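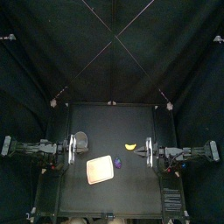 **Turnthorpe College | Department of Home and Hospitality Studies**

*News, 2019-11-29*

## Table-setting course to move into black-lined practice bay in January

The Department of Home and Hospitality Studies has confirmed that its introductory course in table setting and clearing will be taught in the new practice bay from January. The bay is a flat black tabletop set inside a tent of black fabric, with raised black rails along both sides of the table. It replaces the open counter in the Flarkutley Building, where the course has been held up to now.

The decision follows a review of the course led by Pei-shan Mok, head of practical teaching. The review found that students at the open counter were often distracted by shelving, windows and other classes, and that pale tableware was hard to see against the old cream surface. Staff asked for a plain, dark setting in which the position of each piece could be judged at a glance.

"A student who puts a cup too close to a plate should be able to see it before a teacher says so," Ms. Mok said. "The black surface gives us that, and it gives the same view to everyone standing at the near edge."

Small light marks at the far inner corners of the table help show the area to be used. Students will be expected to keep every item within that area during exercises and to leave the surface clear at the end of each session.

The department has also settled the tableware for the first unit. Each exercise will begin with one plate and one cup, and further pieces will be brought in as the unit goes on. The opening set includes a pale pink plate with a raised rim and a light gray tumbler without a handle.

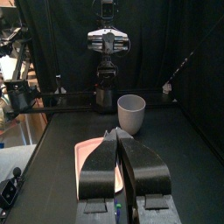

Handled cups will not be used until the second unit. Mei-kuen Sin, who wrote the unit guide, said that beginners tend to spend their time turning the handle to the correct side and pay too little attention to spacing. The plain tumbler removes that question for the first weeks of the course. Both the plate and the tumbler are to be placed flat and upright, without being dragged across the table.

The course will run for 14 weeks, with 4 assessed exercises. The first covers placing a single setting, the second covers clearing it, and the remaining two combine both tasks with a larger number of pieces. Assessment sheets have been rewritten to match, and copies of the earlier version should no longer be used.

Funding for the bay and the tableware was approved under the Trondis teaching improvement scheme. The department was awarded $2,000 and has spent $1,917. The balance will go toward replacement plates.

Students already enrolled do not need to register again. Those who began the course at the open counter may complete their remaining exercises there or transfer to the bay, and should tell the department office which they prefer before the end of term. Requests to use the bay for other classes should be sent to Ms. Sin in writing. Priority will be given to the table-setting course through the first unit.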